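The folding shift

Housekeepers at a serviced-apartment company are teaching machines to do the laundry. The machines are slow learners, and so, at first, were the housekeepers.

By Faustine Cordier
February 23, 2023

Rehema Muli has folded other people's clothes for a living since her youngest started school, and until last spring she had never been told she was doing it too quickly.

"Slow down, they said. So I slowed down. Then they said, no, more slowly, but natural." She considers this. "I told them, you pick."

Muli works for Hemen, which rents furnished apartments by the week and sends somebody round to make the beds, put away the dishes and, for guests on the dearer plan, deal with the washing. It's an ordinary sort of firm with an unflattering uniform. What sets it apart is a contract with Narkex, a robotics company that would like to sell Hemen a machine to do the tidying and doesn't yet have one that can manage a pair of pants. To build it, Narkex needs to know how pants are managed, in thousands of instances, by people who know what they're doing. So five of Hemen's housekeepers now spend part of their week doing their regular work with a gripper in each hand, while a camera on each gripper takes it all down.

The grippers have two fingers apiece. This is eight fewer than Muli is used to, all told, counting thumbs. They open and close when she squeezes, and the point of them is that a robot can be fitted with more or less the same pair. Whatever she can do with them, the reasoning goes, it can be taught to do. 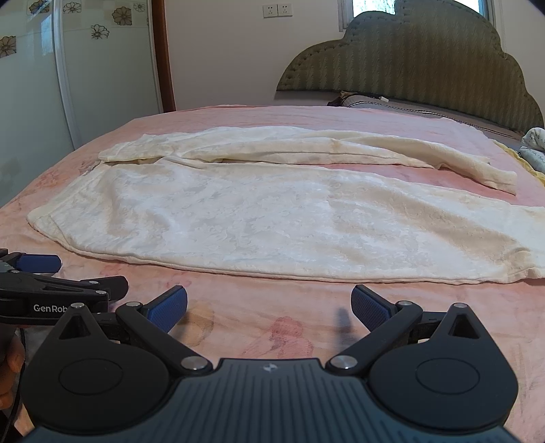
The first week was not a triumph. Muli couldn't pick up a sock. Her colleague Amparo Cuesta, who can make a queen-size bed while conducting an argument on the phone, took most of a morning over one load of towels and went home with a sore thumb and a low opinion of progress. "You find out how much you do with the side of your hand," Cuesta says. "The smoothing, the little flick. All of that is gone. You have two beaks."

What came back, in time, was a different way of folding. Bed sheets have to be walked from one end to the other. Anything soft and heavy has to be pinned with the left gripper before the right one is allowed to move, or the whole piece slides off after it. Collars are best ignored. None of it was in the training binder, which ran to 32 pages and devoted most of them to charging the equipment. The housekeepers worked it out among themselves in the lunchroom, and Narkex has since put a good deal of it into the second edition, under the heading Best Practices, with no names attached.

I asked Dilwyn Lewis, who runs the program at Narkex, whether that bothered anyone. He looked honestly puzzled. "It's a binder," he said.

Lewis is a cheerful man who refers to laundry as "deformables." A mug, he explained to me, is always the shape of a mug. A pair of pants can be any shape it likes, and the shape it was a second ago is not much help. Machines have been lifting car doors since before he was born, and they are still flummoxed by a pillowcase. He finds this thrilling. He does not, he admitted when I asked, do the folding at his own house.

The pay is where things get interesting. Hemen housekeepers are paid by the apartment, which rewards speed. Recording is paid by the hour, which rewards nothing in particular, and the hourly rate is better. The result was foreseeable to all but the person who drew up the budget. Everyone wanted recording shifts. There was a sign-up sheet, then a dispute about the sign-up sheet, then a rota, and now there is Branwen Morgan.

Morgan was a floor supervisor for years. Her title has been changed to data quality lead, and her working day now consists of watching clothes being folded on a laptop in what used to be the linen store. She flags anything Narkex can't use: a hand in the way, a garment dropped on the floor, a housekeeper who stops halfway to answer the door. One week in January she got through 315 clips. I asked if it had changed how she sees the job.

"I used to check the bed was made," she said. "I never watched anyone make it. Rehema does a thing with the waistband I'd never noticed, and I've worked with her all this time." She paused her screen to show me. It was a very small tug, and I'd have missed it too.
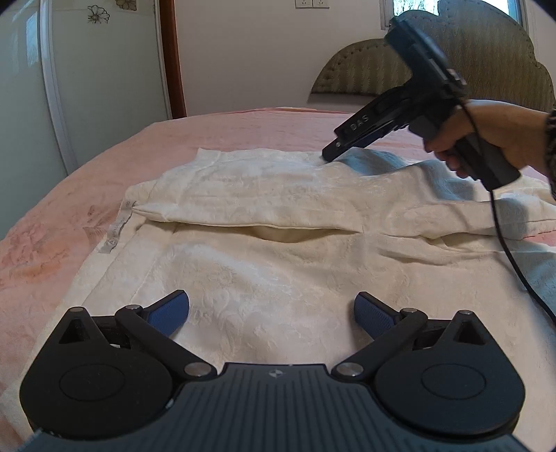 What happens in April

The present contract runs out in the spring, and the question everyone at Hemen is too polite to ask at staff meetings gets asked everywhere else. If the machine learns to fold, who folds?

Management's answer is that the machine will take on the dull parts and free up the staff for guests. Cuesta has met the guests and isn't sure she wants to be freed up for them. She would prefer the towels. She has also noticed that the dull parts, added together, come to most of her hours, and she has raised this with the union, which has written a letter. Hemen has written one back. Both letters contain the word "transition."

Lewis thinks the worry is early by a long way. The prototype I saw at Narkex's workshop, known to the engineers as Østergaard for reasons they declined to go into, took nearly the length of a coffee break to fold one T-shirt in half. It then folded it in half again, in the wrong direction, and stopped. Two engineers clapped. It was better than the previous week, I was told, when it had folded the tablecloth underneath.

Muli has seen the same demonstration. She went with the others on a company bus, was given a sandwich, and watched the arm come down over the shirt with the left finger pinned and the right one moving, just as she does it.

"That's my fold," she says. She asked Lewis if she'd be paid when the robot used it. He said that was a very good question, and wrote it down. She is still waiting to hear. In the meantime she has put in for two more recording shifts, and she's taking them slowly.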